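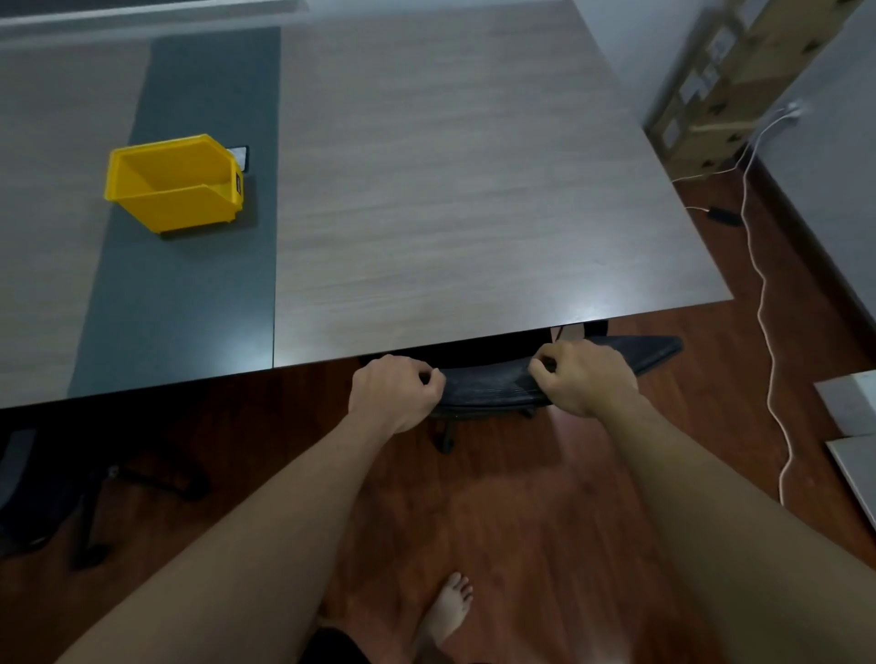 3.2 Rules for the work area

The Teltulley protocol asks that each task is prepared in the same manner before a recording starts, so that the data from different sites can be compared. Furniture is moved by the demonstrator and never by a helper during the episode. When a chair is pulled from the desk, both hands should hold the top of the backrest and stay in view (Figure 2, top). Cables on the floor are permitted, but they must be noted in the site form – the Womden site did not follow this in its first 15 episodes, and we excluded them.

For handling of small objects, the rule is stricter. If two objects are used, one is held in each hand, and their tips should not touch before the task begins. The bottom part of Figure 2 gives a case with a black and a white object. Episodes with more than 10 seconds of idle hands are returned to the site for review.

Figure 2. Two tasks under the protocol: chair handling (top) and two-object holding (bottom).

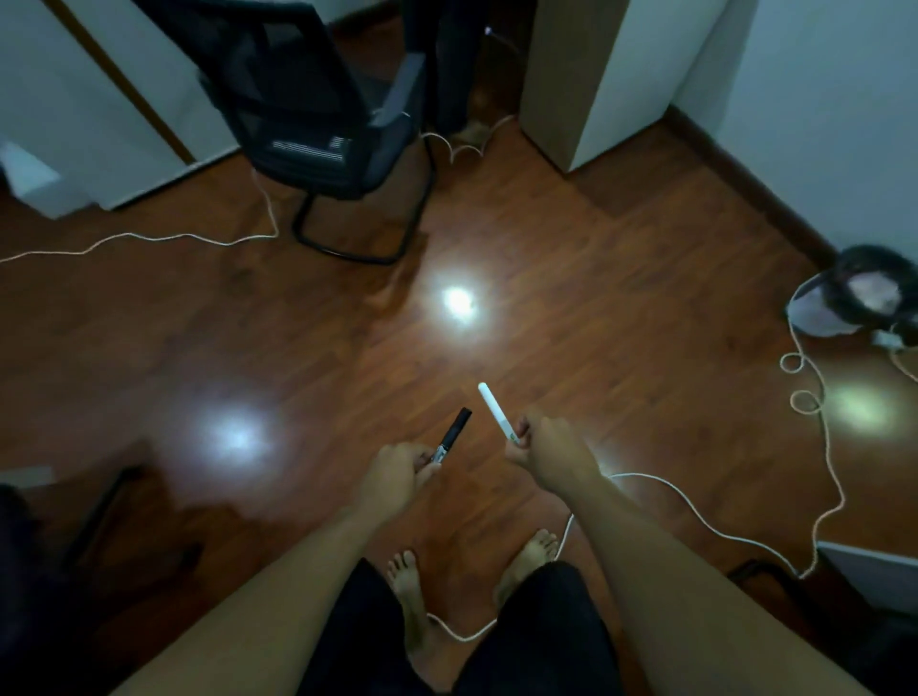 3.3 Review of episodes

Each episode is checked by 2 reviewers, who work separately and use the same form.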